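Section 4 of the club guide. Folding trousers with the hand grippers. Do sections 2 and 3 first (charging, calibration), or none of this will make sense.

Updated Saturday, May 31, 2025 by Gerardo. Changes to steps 5 and 9, rest is the same as last term.

Two grippers, one pair of trousers, one bed. Lay the trousers out before you pick anything up. Rumpled is fine for the start pose, we want a mix.
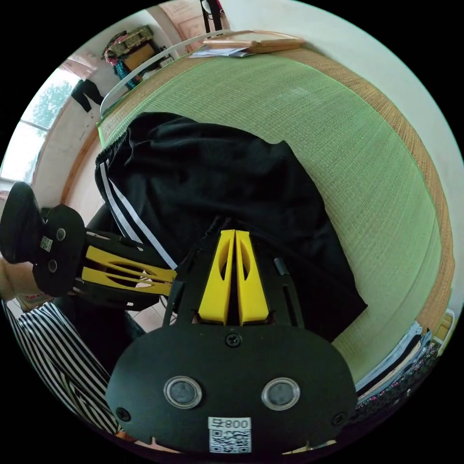 *Reading time: 3 minutes. Less if you skip the notes. Don't skip the notes.*

## 4.1 Before you start

1. Sign out a pair of grippers from the Trerkunitz kit. Left and right are matched, don't swap halves with another team.
2. Wipe both round windows with the grey cloth. Not your shirt.
3. Squeeze each trigger a few times. Fingers should close flat and open all the way. If one sticks, tag it and leave it for Ettore Morelli.
4. Check the screws on the back plate. Snug, no more. The plastic strips easily and we are out of spares till September.
5. Open Mivinero on the laptop, pick your team, pick task "trousers". The old task name "pants" is still in the list. Don't use it, it saves to the wrong folder.
6. Hit Sync. Wait for both grippers to go green on the laptop.

**Note:** the sticker on the back plate has to stay readable. Mivinero matches each file to a gripper by the code. No tape over it, no team decals, no nail polish (yes, this means you, Team Grasso).

## 4.2 Recording a fold

7. Stand side-on to the bed, elbows loose. Both grippers pointing at the trousers.
8. Press Record. Hold still for a slow breath so the tracking can settle.
9. Pinch the waistband with one gripper, a leg with the other. Pinch the fabric, don't scoop it. New this term: lift clear of the bed before you fold. Sliding the cloth along gave us bad clips.
10. Shake out once. Leg over leg, then hem up to waistband, then in half again.
11. Set it down. Open both fingers fully and back away before you press Stop.
12. Mess the trousers up by hand and go again.

**Caution:** fingers pinch skin. Keep your free fingers off the jaws, espesially when you're tired.

**Caution:** no long drawstrings or open zips near the trigger linkage. Tuck them in. A string in the linkage means a full strip-down and you'll be the one doing it.

If the tracking drops mid fold, stop and delete the clip. Don't try to save it. Length of clip doesn't matter much, clean start and clean end do.
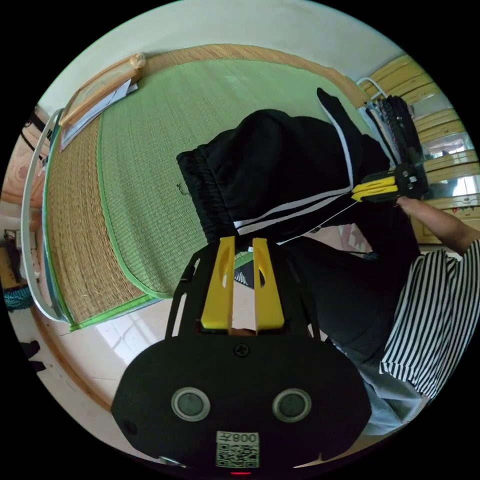 Grip is where most new members lose clips. Too close to the edge and the cloth slips out as soon as you lift, too deep and the fingers won't let go cleanly at the end. Go for a fold of fabric you can feel through the trigger. Darker cloth is harder, the model can't always tell which leg is on top, so pick something with a marking to follow. Track pants like these are good for it, two white stripes down the leg and you can see straight away if it has twisted. Plain black ones go in the hard set, do those after your first 100 clips.

## 4.3 How many

- 300 clips per team gets you into the Zovwood Cup practice round.
- 2,000 for the full entry, all teams put together. We're on track but only just.
- Don't pad it. Gerardo Tedesco goes through the lot and bad clips come off your total.

Change garment when Mivinero tells you to. Change the bed or table too if you can, same surface every time and the arm learns the surface insted of the trousers.

## 4.4 When it goes wrong

**Laptop stays amber on sync.** Power that gripper off, count to ten, on again. Still amber, swap the cable.

**Clip saves but no width reading.** Trigger sensor is loose. Reseat the plug (section 2, step 8).

**Tracking jumps around.** Usually big plain walls or a mirror facing you. Turn so you've got some clutter in view, or hang a towel over the mirror.

**Fingers leave a mark on the cloth.** Dirty pads. Damp cloth, let them dry properly.

## 4.5 Packing up

13. Stop recording, wait for the upload bar to finish. Don't shut the lid early.
14. Power off both grippers.
15. Fingers closed, back in the foam, charger in the side pocket.
16. Write your clip count on the sheet inside the case lid. Initials too.

Shirts are section 5. Buttons done up first, please.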